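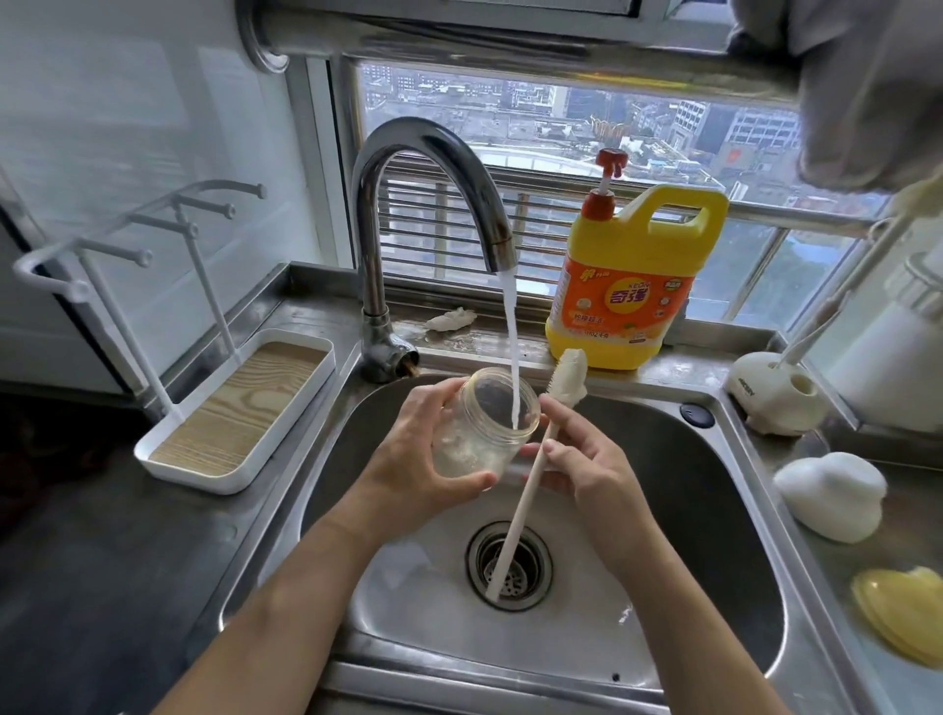
Setting Up Your Manga and Anime Tracker in Durura

Great, you have an account! Now comes the fun part - telling Durura where you are in each series so the manga and anime stay lined up.

1. Open My Shelf and tap Add Series.
2. Type the title. Clerach has 2 entries, one for the manga and one for the anime. Add both.
3. Tap Link Entries. A small chain icon shows up next to the title.
4. Enter the last chapter you read and the last episode you watched.
5. Choose your spoiler level. "Strict" hides character pages, fan art and comments past your chapter.
6. Tap Save.

Note: Anime-only episodes have no matching chapter. They get a gray dot on the timeline, and your chapter count stays put when you mark them watched.

Caution: Unlinking a series erases its shared notes. Export them first from Shelf > Notes > Save Copy.

Reading something long? Soromov runs to 38 volumes, and you can mark a whole volume as read with one long press. I love this feature!

To bring in a list from another tracker, go on to Importing a List. Files must be saved as CSV.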